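Forsyth Folding Music and Script Stand

Item 1337
In stock. Ships from our Nornilska warehouse.

The Forsyth is a floor stand for rehearsal rooms, read-throughs and small stage productions. It holds a full-length play script open at any page and folds flat for storage. It was designed by Estura for theater companies that move between venues and have to set up and clear out the same day.

The desk is wider than on a standard music stand, so a bound script lies open without the outer edges hanging over. Two spring clips hold the pages down. They can be moved along the lower lip or taken off. The lip is deep enough for a pencil and an eraser, and it has a strip of felt to keep them from rattling during quiet scenes.

Height is set with a twist collar. Turn it left to loosen, raise or lower the post, then turn it right until it stops. The lowest setting suits a seated reader and the highest suits a tall narrator standing up. The desk tilts separately and stays where you leave it.

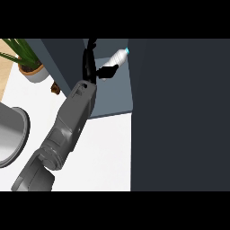 The legs fold up against the post and lock with a push button. To open the stand, press the button and pull the legs down until they click. Rubber feet are fitted as standard. If you perform on a raked stage, order the weighted base, which replaces the legs and takes the same post.

Finish

The regular Forsyth comes in satin gray. The Darker version has the same parts in a non-reflective black, including the clips and screws, and is meant for use in view of the audience. It scuffs more easily than the gray, and we suggest the carry bag if it will travel. Touch-up pens are sold separately.

Reading light

Both versions accept the Estura clip-on light. It runs for about 300 minutes on a full charge at the low setting. The shade keeps light on the page and off the reader's face. The light is not included with the stand.

What's in the box

Stand with desk
2 page clips
Hex key
Setup sheet

Care

Wipe with a damp cloth. Do not use solvent on the black finish. Check the collar at the start of each season and tighten the screw under the desk if the tilt feels slack.

Ordering and returns

Orders received by 13th May will be delivered in time for June productions. Later orders are sent in the order they come in. Unused stands can be returned in the original box. Replacement clips, feet and collars are available for both finishes. Schools and touring companies can ask for a quote on larger orders through the contact page.

Related items: weighted base, carry bag, clip-on light, touch-up pen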